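The group at Udstead trains its two-armed household controller, Seok, entirely in simulation. Operators drive the arms through a rendered room, and every run is stored with its joint positions and camera views. The target for the first set was 2,000 examples. By April the team had kept 1,243.

"Most of what we throw out is bad labeling," says Bo-ram Ha. "The motion is usually fine."

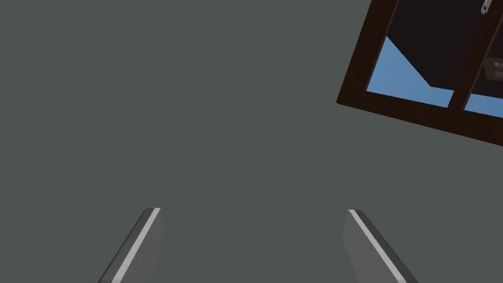
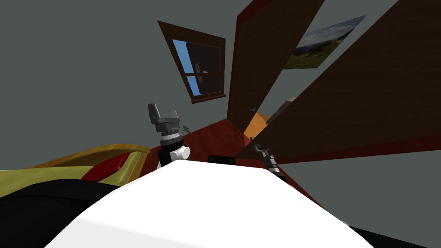 Rendered views from the simulated room. Trareck

Each operator records for six minutes, then stops while a second person checks the log - a slow step, but cheaper than retraining. Runs with gaps in the joint data are dropped. Do-yoon Seol wants 12 more room layouts before the set is frozen. Until then, no results on real hardware will be published.

14 shares | 6 comments

Related
Ukden opens its motion logs
Who labels the labels?
Angeliki Nikolaidis on small training sets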